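The Trial Period

Last updated: July

The kit came on a Friday in two boxes, and the smaller one held nothing but leaflets. I had signed up for the Borkanix trial in the spring and forgotten about it. The terms were simple. You had the kit for 21 days, you taught it one household job, and at the end you either bought it or sent it back in the same packaging.

The job I put on the form was handling a cup. The form wanted a reason and I wrote "breakages".

My sister came to help with the first lesson. The leaflet said the teaching was done with hand tools, two of them, one to each person, and that the arm itself should stay in its box until the lessons had been sent off. Zernik, the firm that did the training part, would turn them into something the arm could follow. We read this twice. Then we cleared the white table and my sister fetched the cup.

It was my mother's cup, square and cream, with dents in it where her thumbs had been. She made it at an evening class at Olden and was never pleased with it. She said it leaned. She drank from it every day until she went into the home, and after that it stayed on my shelf and I didn't use it.

"You could have picked a cheaper one," my sister said.

"It didn't cost anything."

"You know what I mean."

We did 10 lessons that evening. Neither of us talked much. The tools were heavier than they looked and my wrist started to ache by the fourth. 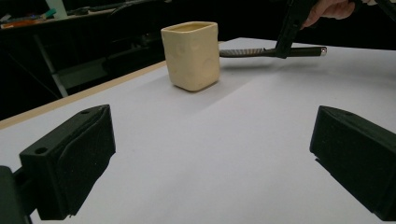
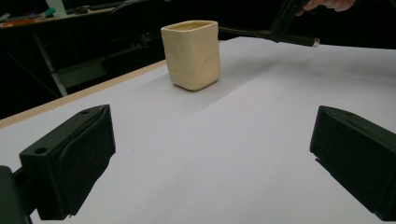

At nine we stopped and had toast. My sister wanted to know what happened if the arm got it wrong. I looked in the leaflet. There was a section on spillage and a section on pets, and under breakages it said that Borkanix would replace any standard item up to the value of the deposit.

"Standard," she said.

I sent the lessons off that night. The reply from Zernik took six days. They said two of the lessons couldn't be used and the rest were good, and that the arm could now be unpacked and fixed to the table with the clamps supplied.

I unpacked it on my own. It was lighter than I'd expected and it smelled of new carpet. I fixed the clamps, plugged it in and waited for the green light. Then I put a mug from the petrol station in front of it, and it picked the mug up, held it, and set it down again. It did this every time I asked. It was slow. If I had been reviewing it for Cormier, where I used to write up kettles and irons, I would have given it 6 out of 10 and said the clamps marked the wood.

My mother's cup was on the draining board. I had washed it and I thought about it for a while. Then I made tea in it, for the first time, and drank it standing at the window. It did lean. You had to keep a thumb in one of the dents, and my thumb was too big, so I used a finger.

The kit went back on the last day of the trial. The form asked whether the product had done the job I bought it for. I ticked yes, and under comments I asked for my deposit.

14 shares
3 comments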